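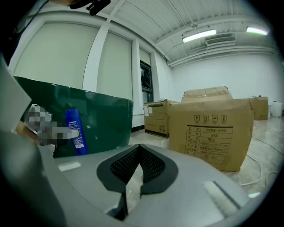
Killent should keep its town library open past 7 in the evening. The council wants to close at five from December on, and the reason given is that few people come in late.

I have used the library on Kaplan Street for years, mostly after work. The late crowd is small. It is also made up of people who can't come at any other time: the shift workers from the Lendis warehouse, parents with a child who needs a printer, and a few older men who read the paper and go home.
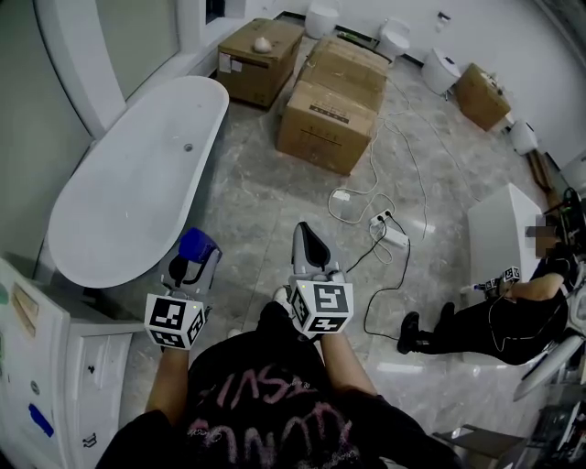 The council's own report counts 1058 evening visits last year. It calls that low. For a town our size I think it is decent, and the report leaves out anyone who only returned books or used the tables.

Wundutetti cut its hours the same way and then cut the building. I don't say that will happen to us. But once people find the door locked twice, they stop trying, and the next report will show fewer visits.

If money has to be saved, open later in the morning. I have been there at nine and had my pick of chairs. Ask the people who use the place at night before changing the sign on the door.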